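Gripper trials: your questions

Can I bring my own cloths to the bench?

Please do! We love seeing what people have at home, and soft, fuzzy things teach us heaps about a fingertip (more than any tidy block ever will). The ribbed pads on the hand-held gripper are the ones we'd start you on, with a folded cloth between the jaws.

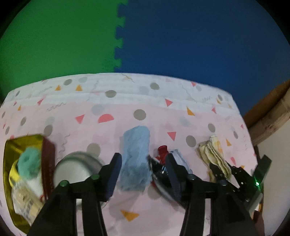 How many goes does each gripper get?

Four per cloth, then we swap pads and have a cuppa. Sekar Chong keeps the scores, so ask him for a copy.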